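4.2 The plate and the slice: where bread waits before it is served
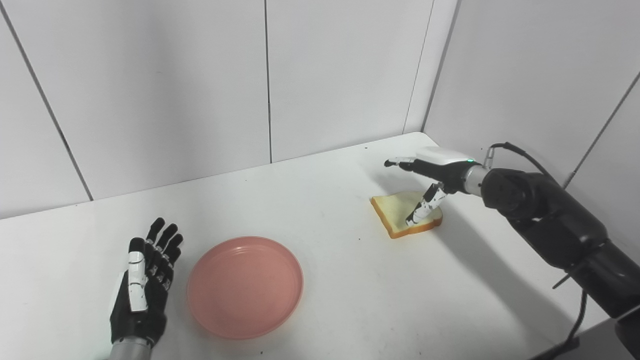

Figure 3. A slice of white bread on a white tabletop, with an empty pink plate nearer the front of the table.

We come now to the part of the study that gave us the most pleasure to write up, and that took up far more of our conversation over lunch than its modest place in the original plan would suggest. The question is a homely one. When somebody lays out a very small meal, a piece of bread and something to put it on, where does the bread go while the plate is being thought about? In the Grellimthorpe interviews we had asked people to tell us how they set a table, and almost all of them began with the plate, as though the bread simply arrived on it from nowhere. Once we started looking at tables in place of listening to accounts of them, we kept meeting bread that had a little life of its own first, lying directly on the surface.

Figure 3 shows the arrangement we have come to call "bread apart". The slice lies flat near the middle of the table, turned at an angle, with its nearest corner pointing down towards the plate and its rounded top towards the upper right. The plate has a raised rim and a shallow, flat inside, and has nothing served on it. We ask the reader to notice the bare stretch of table between the two, as it is this gap that the coding scheme was built to record (see Section 3.4 for the categories, and the appendix for the awkward cases, of which there were plenty).

Of the 1,019 table layouts in the full collection, 191 were coded as bread apart, and in 170 of those the plate stood nearer to the front edge of the table than the bread did. We had rather expected the opposite. Our early notes, dated March 8, 2022, say quite confidently that people would keep food close to them and push the crockery back, and it was Urs Plattner who first wondered, while going through the Clolta set for the second time, whether we had things the wrong way round. He was right to wonder. The front of the table seems to be treated as the place where eating is going to happen, so the plate is given it early, and the bread is left a bit further off until it is wanted.

A word should be said about angle, which caused us a good deal of trouble. A slice of tin bread has a top and a bottom, and a person with a tidy mind may line up its straight edges with the table, but a great many slices in the collection sit askew in the way shown in Figure 3. We first tried to treat this as a sign of haste. The Ghumman pilot did not bear that out, and we have dropped the idea from this version of the paper, though one of us remains fond of it.

Colour matters too, in a plain and practical sense. White bread on a white table is easily passed over, the crust doing most of the work of marking out where it ends, whereas a pink plate is found at once. In the Jellavo trial, where 90 layouts were coded twice by different readers, most of the disagreements concerned pale food on pale surfaces, and hardly any concerned the plates. We therefore asked our readers to trace the crust with a finger before deciding on a code, a slow business that they bore with great good humour, and the later rounds went more smoothly for it.

We turn next to layouts with two or more plates, where the same bare stretch of table has to be shared.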